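3. Materials and methods

3.1. Choice of cloth

The work reported in this section concerns the loss of colour from printed cotton bedding under repeated domestic washing. Plain dyed cloth has been studied at length, and the methods for it are well settled. Printed bedding is harder to treat. A single sheet may carry several colours laid side by side, each with its own depth of shade, and the colours do not fade at the same rate. A measure taken over the whole cloth will average these differences away. We therefore chose to measure each colour by itself and to report the results by colour.

Four designs were bought for the trial, referred to below by the names under which they were sold: Drilleo, Setorach, Ocampo and Umimon. Drilleo is a narrow stripe in two greys. Setorach is a large leaf print in green on a cream ground. Ocampo is a red and brown check. Umimon is a small repeat in black on white and was included as a high-contrast case. All were sold as pure cotton in a plain weave, and all were single-bed flat sheets from one production lot per design. No finish was declared on the packaging of any of them.

Blue grounds with yellow motifs were left out of the measured set. They are common in household use, as in Figure 1, but the two colours lie so far apart on the yellow-blue axis that a small error in placing the measuring head near a printed edge gives a large error in the reading. Work on such designs would need a smaller aperture than the one available to us.

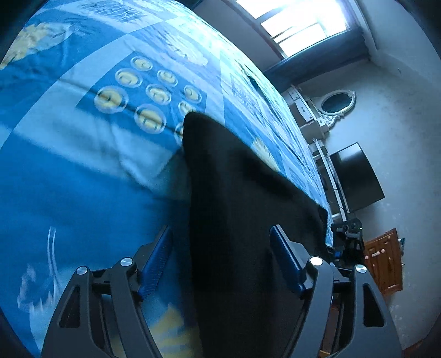

Celeste Fuentealba
Corresponding author, textile care and measurement

Figure 1. Blue patchwork bedsheet with round yellow emblem prints on a deep blue square panel.

3.2. Preparation of samples

Each sheet was washed once before cutting, without detergent, to remove loose dye and any starch left from manufacture. It was then dried flat, away from direct light, and left in the conditioning room overnight. Hems were removed and discarded. The outer strip along each selvedge was also discarded, as print density is often uneven there.

Nineteen test pieces were cut from each design. Two of these were kept back as unwashed controls and stored in the dark in paper folders. The remainder went forward to washing. Pieces were cut so that every colour in the design appeared at least once in an area large enough to cover the aperture of the instrument. For Umimon this was not possible with the black figure alone, and the readings for black on that design were taken from the printed border at the head end of the sheet. The reader should bear this in mind when comparing the black of Umimon with the darker grey of Drilleo.

Raw edges were overlocked with undyed polyester thread. In an early trial the edges had been left raw, and the loose ends formed tangles which rubbed the face of the cloth. The abrasion caused a loss of shade that had little to do with the wash liquor, and the results of that trial are not used here.

3.3. Washing

Washing was carried out in a front-loading household machine on its standard cotton programme. The same machine was used throughout. Ballast of plain white cotton was added to bring every load to the same dry mass. The ballast was replaced whenever it showed visible staining, and always between designs, so that dye released by one design could not be carried over to another.

The detergent was a powder without bleach or optical brightener. It was weighed out for each load and placed in the drawer. Water was taken from the mains supply, which is moderately hard in our district. No softener was used. We accept that many households do use softener, and that some softeners are thought to hold back the loss of loose surface fibre, but its inclusion would have doubled the size of the trial.

After each wash the pieces were removed promptly, shaken out by hand and line-dried indoors. Tumble drying was considered and rejected. It introduces rubbing of its own, the amount of which depends on how full the drum is, and we had no means of holding this constant with loads as small as ours.

3.4. Colour measurement

Readings were taken after every 5 washes with a bench spectrophotometer, specular component included. The instrument was calibrated against its white tile and black trap at the start of each session and again if the session ran past midday. Pieces were folded to four layers before measurement so that the backing plate could not show through. Folding has the drawback of creating a slight crown at the centre of the sample. A light clamp was used to flatten it, and the clamp pressure was the same for all pieces.

Each colour was read at two positions per piece, with the piece turned through a right angle between them. The mean of the readings was taken as the value for that colour. Where the two differed by more than the agreed tolerance, the piece was smoothed, refolded and read again. Most repeat readings were needed on Setorach, where the veins of the leaf print are finely drawn and easily enter the edge of the measured area.

Colour difference was calculated against the reading for the same piece before its first trial wash, and not against the control. The controls served only to detect drift in the instrument or change in storage. No such drift was found.

3.5. Assessment by eye

Instrument values do not always agree with what a person would call faded. A sheet which has lost depth evenly may look acceptable when one that has lost contrast between ground and motif looks old, even if the measured change in the second case is smaller. For this reason a short visual assessment was added. Assessors viewed the pieces in a light cabinet against a neutral grey surround and gave each a grade on the usual grey scale, with half grades allowed. They were not told how many times a piece had been washed. Pieces were presented in random order, and a rest was allowed between designs.

The first session was held on Oct 21, 2019 and the last in December of that year. One assessor was unable to attend the last session, and the grades from that person were removed from the whole set in order to keep the panel the same throughout.

3.6. Treatment of data

Readings were entered by hand on printed sheets and then typed into a spreadsheet by a second person. The file held 2,000 entries after the removal of duplicates and of readings marked as void at the time of measurement. No reading was removed afterwards on the grounds of its value alone.

For each colour a curve was fitted to colour difference against number of washes. A straight line was tried first and gave a poor fit for the reds and browns of Ocampo, where most of the change took place early. An exponential approach to a limit was then used for all colours, so that they could be compared on the same terms. The two fitted values, the limit and the rate, are reported separately in Section 4. We give more weight to the limit. The rate depends strongly on the first few readings, and these are the ones most affected by any dye left loose on the cloth after the preliminary wash.

Contrast between neighbouring colours was worked out as the colour difference between the mean values of the two areas on the same piece. This was done for every design except Drilleo, where the stripes are close enough in shade for the error in the contrast to be of the same order as the contrast itself.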